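Finishing bench, February, entry started 8.40 am

Nusitz oil test, continued. Panels 1 to 4 came off the rack this morning. Same stock for all of them, offcuts from the Bodnár job, planed and then scraped. Panel 1 has no finish. Panel 2 has one coat of Nusitz, panel 3 has two, panel 4 has two plus the Pultetti wax over the top.

Water drops on each, left for an hour under an upturned glass. Panel 1 marked badly, as expected. Panel 2 has a faint ring you can feel with a fingernail. Nothing on 3. Panel 4 has no ring but the wax went cloudy where the drop sat, and buffing only took out part of it. Zsófia thinks the wax went on too early. The tin says overnight and we gave it overnight, but the shop was cold and I had the heater off. Repeat panel 4 with a longer wait before waxing.

Colour: one coat hardly changes anything. Two coats go noticeably yellower under the bench lamp, less so at the window. Velimir prefers it. I don't mind it on pale wood but would not want it next to anything painted white. Ask the customer before we commit.

Sanding. I did half of each panel to 240 and the other half to 320. Could not pick the halves apart by eye once oiled. By hand the 320 side is slicker, and the second coat took less oil. Ildikó tried them with her eyes shut and got 3 wrong way round. Going to stop at 240 for tops from now on, and keep 320 for edges and anything that gets handled a lot.

Grain raising - I wiped the 240 halves down with a damp rag first, let them dry, then knocked the fuzz back with a worn piece of paper. Worth doing. The one corner I missed on panel 2 went rough after the water test and the rest didn't.

Oil notes for whoever mixes next:
Stir from the bottom, there was a skin of heavy stuff on the base of the tin.
Flood it on, leave fifteen minutes, wipe off hard across the grain and then along it.
Anything still shiny after wiping will be tacky tomorrow.
Rags flat over the outside rail, never in the bin. Found two in the bin again.

11.15. Toon rang about the Nurnis stools. He needs 44 seats and would like them in the same oil. At two coats that is a lot of rack space and we can't lay them all out at once. Told him we could run them in batches if he can take delivery in batches. He will check. I priced the job in my head at 3,000 and then remembered the undersides, so it will be more than that. Do it properly on paper before he rings back.

Hui-mei wants to know if the oil can go on the turned legs while they are still on the lathe. Can't see why not with the speed right down, but keep the rag small and folded, no loose ends. Will try it on a scrap spindle first.

To do
Redo panel 4.
Leave a coffee cup on 3 over lunch, a hot one.
Order more 240, we are down to the last few sheets.
Relabel the Nusitz tin with the date opened.
Quote for Toon.

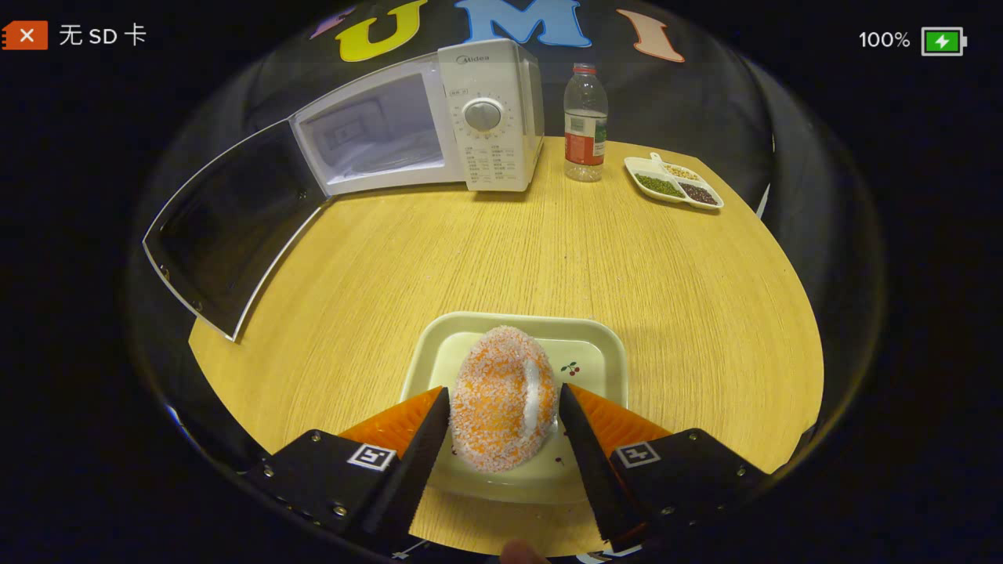 Round top, pale with fine striping.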